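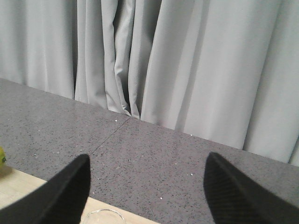
손목 카메라로 본 작업 위치. 벌어진 두 손가락 사이로 유리컵 테두리가 걸려 있다.

리뷰 > 로봇 키트 > Brunell 주방 작업 키트 > 자주 묻는 질문

Brunell 키트를 몇 달째 쓰면서 받은 질문을 모았습니다. 비슷한 질문은 합쳤고, 제가 직접 써 보지 않은 기능은 그렇다고 적어 두었어요. 저는 이 키트를 제 돈으로 샀고 판매처인 Watwood와는 고객 관계 말고 다른 관계가 없습니다.

Brunell은 어떤 키트인가요?
이미 로봇팔이 있는 사람이 주방 물건 다루기를 연습시키려고 사는 추가 키트입니다. 두 손가락 그리퍼, 손목에 다는 소형 카메라, 작업대 쪽에 세우는 고정 카메라, 케이블 묶음, 그리고 녹화와 구간 자르기를 맡는 Cropper라는 프로그램이 들어 있습니다. 팔은 포함되지 않아요. 이걸 모르고 주문하는 분이 꽤 있더라고요.

조립은 어렵나요?
생각보다 훨씬 쉬웠어요! 그리퍼를 팔 끝에 물리고 나사를 조인 다음 카메라 브래킷을 끼우면 기계 쪽은 끝입니다. 저는 점심 먹고 시작해서 오후 4시쯤 첫 녹화를 했습니다. 시간을 잡아먹은 건 오히려 고정 카메라 각도였는데, 팔 몸통이 물건을 가리는 위치가 자꾸 나와서 삼각대를 네 번이나 옮겼습니다.

손목 카메라만 있으면 되지 않나요?
처음엔 저도 그렇게 생각했습니다. 손목 카메라는 손가락 끝과 물건 사이를 보는 데는 정말 훌륭한데, 팔이 기울면 화면이 금방 바닥이나 커튼으로 채워집니다. 컵도 가까이 가면 테두리만 남고요. 지금 내가 작업대 어디쯤에 있는지 알려면 고정 카메라가 있어야 합니다. 반대로 고정 카메라에서는 그리퍼 뒤에 숨은 물건이 안 보이니까, 둘을 나란히 띄워 놓고 쓰는 게 제일 편했습니다.

투명한 컵도 잡을 수 있나요?
잡습니다. 다만 가장 많이 연습해야 하는 물건이에요. 유리는 빛이 조금만 바뀌어도 윤곽이 다르게 보여서 저는 조명을 고르게 퍼지도록 맞추고 시작합니다. 창가에서 한낮에 찍은 녹화는 거의 다 버렸어요. 손가락 안쪽에 촘촘한 홈이 있는 패드가 있으면 매끈한 물건을 쥘 때 마음이 훨씬 놓입니다. 얇은 와인잔은 아직 시도할 용기가 안 나서 답을 못 드립니다.

녹화를 몇 번이나 해야 쓸 만해지나요?
제 경우만 말씀드릴게요. 바나나 집어서 옮기기는 132번째 녹화까지 넣고 학습시켰을 때 처음으로 제 마음에 드는 움직임이 나왔습니다. (그날은 혼자 박수를 쳤습니다.) 컵은 얘기가 달라서 1,000번을 채우고도 각도가 바뀌면 머뭇거렸어요. 지금은 작업을 전부 합쳐 약 2,000번이 쌓였고, 최근 것일수록 확실히 깔끔합니다. 팔 기종이 다르면 숫자도 달라질 테니 참고만 하세요.

Cropper는 꼭 써야 하나요?
필수는 아니지만 저는 이 프로그램 때문에 키트를 추천합니다. 두 카메라 영상을 시간에 맞춰 나란히 보여 주고, 팔이 가만히 있는 앞뒤 구간을 잘라 줍니다. 자르기 기준도 직접 고칠 수 있어요. 아쉬운 점이라면 파일 목록이 길어질수록 검색이 느려진다는 것. 저는 폴더 하나에 1,000개를 넘기지 않게 나눠 둡니다. 한글 폴더 이름은 문제없이 열렸습니다.

작업대는 어떤 게 좋은가요?
튼튼하고 안 흔들리면 됩니다. 저는 부엌 상판 위에 두툼한 나무 도마를 올리고 그 위에서만 물건을 옮기게 하는 방식을 좋아해요. 도마 가장자리가 작업 영역의 경계가 되니까 물건을 다시 놓기도 편합니다. 도마가 미끄러지면 밑에 얇은 고무 매트를 까세요. 번쩍이는 금속 물건은 표면에 팔이 비쳐서 까다롭지만, 저는 그런 것도 일부러 섞습니다.

케이블은 어떻게 정리하나요?
손목이 끝까지 돌아가도 당기지 않을 만큼 여유를 두되, 물건에 닿을 만큼 늘어뜨리면 안 됩니다. 말은 쉬운데 이 중간을 찾는 데 한참 걸렸어요. 팔을 제일 낮은 자세로 내려 놓고, 늘어진 고리의 맨 아래가 어디까지 오는지 본 다음 고정 위치를 정하세요. 높은 자세에서만 맞춰 놓으면 나중에 꼭 다시 풀게 됩니다. 주름관에 넣은 케이블은 잘 꺾이지 않는 대신 고리가 커집니다. 그림자도 은근히 신경 쓰이는 부분이라, 케이블 그림자가 작업 영역을 가로지르는 게 싫으면 조명을 하나 더 놓아 보세요. 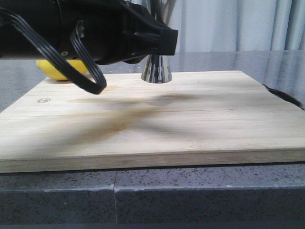

댓글로 온 의견 하나를 옮깁니다. 자기는 케이블을 팔 윗면에 바짝 묶어 썼는데 손목 회전 범위가 눈에 띄게 줄어서 결국 다시 풀었고, 차라리 고리를 넉넉히 두고 키 큰 물건을 반대쪽에 놓는 편이 낫더라는 얘기였습니다. 저도 따라 해 봤는데 키 큰 물건이 하나뿐일 때는 아주 좋은 방법이에요. 여러 개면 다시 고민이 시작됩니다.

소음은 어느 정도인가요?
그리퍼 자체는 조용합니다. 손가락이 닫힐 때 짧게 윙 하는 정도고, 옆방에서는 안 들려요. 팔 소음은 각자 가진 팔에 따라 다르고요.

음식을 직접 다뤄도 되나요?
저는 껍질 있는 과일까지만 합니다. 설명서에 식품 접촉 관련 내용이 없어서 먹을 음식을 그리퍼로 만지게 하지는 않습니다. 연습에 쓴 바나나는 껍질을 까서 제가 먹습니다.

사기 전에 만져 볼 수 있나요?
Mallside에 있는 Watwood 매장에 시연대가 있습니다. 예약하면 조종기를 직접 잡아 볼 수 있는데, 꼭 해 보세요! 손목 카메라 화면만 보면서 컵에 다가가는 느낌은 글로 설명이 잘 안 됩니다. 오전 11시 전후가 한산했어요.

고장 나면 부품은 구하기 쉬운가요?
손가락과 패드는 따로 팝니다. 패드는 소모품이라 여분을 한 쌍 갖고 있는 게 좋고, 교체는 나사 두 개만 풀면 됩니다. 카메라 브래킷은 9월에 새 모양으로 바뀌었으니 예전 키트를 쓰는 분은 주문할 때 구형이라고 적어야 합니다. 저는 안 적었다가 한 번 반품했습니다.

다른 팔로 바꿔도 계속 쓸 수 있나요?
장착판이 맞으면 하드웨어는 그대로 옮겨집니다. 녹화해 둔 데이터는 저도 아직 옮겨 본 적이 없어서, 해 보게 되면 이 항목을 고쳐 쓰겠습니다.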